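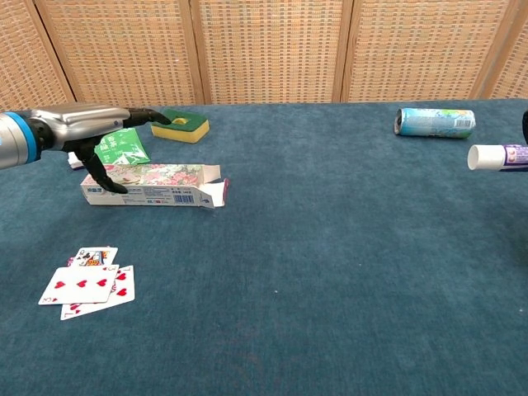 Every few months another company tells me that its packaging has changed my relationship with the planet. The latest was Plamier, whose washing-up liquid now comes as a dry sheet in a paper envelope, and whose leaflet ran to more paper than the envelope did. I have nothing against the sheet. It makes suds and the plates come out clean. What I object to is the idea that buying it was a moral event. Take the ordinary kitchen sponge, green scourer on top and yellow foam underneath, and then take a long cardboard box with flowers printed across its top. Which one looks kinder to the earth? Most of us would say the box, and we would say it before we had asked a single question about what was inside. The flowers have done the work.

I used to fall for this more than I do now. In February I went through the cupboard under my sink and found 3 refill pouches, all from Mavier, all bought so that I could stop throwing away bottles. The pouches can't go in my recycling bin. The bottles could. I had paid extra for that.

My friend Odette Tessier thinks I am being unfair. Her view is that people have to start somewhere, and that a shopper who buys the refill today may ask harder questions next year. Perhaps. I have known a good many shoppers, and what I have mostly seen is that the refill settles the matter. You have done your bit, the cupboard looks nice, and the harder questions can wait. She says this is a gloomy way to look at people. I think it is how I look at myself.

The shops know all this. The Zinchenko in Senevside has given a whole aisle to what it calls better choices, and I walked down it last week with a pencil. A tin of beeswax wraps came inside a sleeve, inside a box. A bamboo brush promised to save up to 380 plastic ones, though over what length of time, and compared with whose brushing habits, it did not say. I asked at the till and was told there was a website. The website had a picture of a forest.

I don't want to be told that none of it matters. Some of it plainly does, and a firm that uses less stuff to do the same job deserves my money. But a claim ought to be dull enough to check. Tell me what the thing is made of, how long it lasts and which bin it goes in. If that won't fit on the label because of the leaves and the handwriting, take off the leaves.

Meanwhile the cheapest green habit I know has no brand at all. I use things until they fall apart. My dish rack is ugly and has lost a foot, and it has lasted through 5 years of people suggesting nicer ones – Odette among them. There is no money in it for anyone, so I don't expect to see it advertised. I propped the corner up with a folded envelope from Plamier, and it still drains.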